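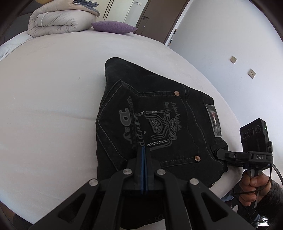

Black denim, light grey stitching and a very busy back pocket. Our kind of jeans!

About Brinberg

Brinberg is a secondhand denim shop and workroom. We buy, sort, mend, measure and sell used jeans, and we love doing it. There are 600 pairs out on the shelves at any one time and a good many more in the back waiting for their turn, folded in stacks with a paper tag tucked in each waistband.

We started with one rail of jeans at the back of a fabric store. The rail got a second rail, the second rail got in the way of the cutting table, and after a while the kind people at the fabric store suggested (very politely) that we might like a place of our own. We found one two doors down, with big front windows and a floor that slopes a little toward the street. If you drop a button in our shop, look for it by the door.

What we look for

We have a soft spot for jeans that somebody went to town on. Embroidery, sequins, printed lettering, odd rivets, patches that have gone soft and grey at the corners. A lot of stores pass on pairs like that and keep to plain blue, and plain blue is great, we have shelves of it. But a decorated back pocket took real work. Someone picked the thread, someone worked out where the script should run and how the loops underneath should curl, and then it all had to be stitched onto a piece of fabric that was going to be sat on for years. The pair at the top of this page has cursive embroidery in dark grey, a little oval of tiny sequins or beads in the middle of it, a line of shiny sequins below, and a big faded print on the other side of the same pocket. All on one pocket! We could look at it all day.

We are just as happy with the small stuff. Copper-colored rivets with a textured face get us talking every time, and so does light stitching on dark denim, where you can follow every seam with your eye and see exactly how the yoke was put together.

How a pair gets to the shelf

Every pair is checked by hand on the long table in the workroom. We turn it inside out first and go over the seams, the crotch, the hems and the pocket bags. Pocket bags are where most of the trouble is, and a worn one is an easy fix, so please don't be shy about bringing us jeans with holes in the pockets. Then we try the zipper, count nothing, guess nothing, and get out the tape measure. Waist, rise, inseam, thigh and leg opening all go on the tag in pencil. The size printed in the jeans goes on there too, but only in small writing, as anyone who has tried on two pairs in the "same" size will understand.

Mending is done on our two machines, which are called Clekeo and Van Damme. (Clekeo came with its name already painted on the side. Van Damme is the one that kicks.) We match thread as closely as we can and keep 128 spools on the wall for that, a shocking number of which are some version of grey. If beads or sequins are loose we sew them down again by hand, and if a few are missing we say so on the tag and leave the gap alone unless a customer asks us to fill it.

Folding, and why we go on about it

Ask for a folding lesson at the counter and you'll get one, like it or not. Our house fold is simple: one leg over the other, smooth the seat flat, then fold up from the hem until you have a tidy bundle with a back pocket facing up. On a plain pair it hardly matters which pocket. On a decorated pair the good one goes on top, and the fold should never run across beads or sequins. The brand patch stays out where people can see it.

A bed is the best place in the house to do it, by the way. Pull the sheet smooth, lay the jeans out and you have more room than on any table, with nothing to snag the thread. Plenty of us fold our own laundry that way.

The Brultico Drawer

Next to the fitting room is a tall cabinet we call the Brultico Drawer, after the label on the front. It has far more than one drawer in it, but the name stuck. It holds loose parts saved from jeans that were past mending: rivets, shank buttons, belt loops, leather and leather-look patches, squares of pocket with the embroidery still on. We passed 1,000 pieces in July and had cake. You are welcome to rummage. Take what you need for your own repair and put whatever you think is fair in the jar.

Bringing us your jeans

We buy on any day we're open, and you don't need an appointment for a small bag. Please wash them, empty the pockets and close the zippers. Black denim is always wanted, the darker the better, and so is anything with wild pockets, in any size from kids' to extra large. We pay in cash or give a bit more in store credit. Pairs we can't sell go to the parts cabinet or get cut up for patches, and if you'd like yours back instead, just tell us when you drop them off.

Mending jobs are priced at the counter after we've had a look. Simple hems are usually done while you browse, bigger jobs take longer, and sequin work takes as long as it takes.

Come by and say hello, and wear your loudest pair!

Page updated 9/13/21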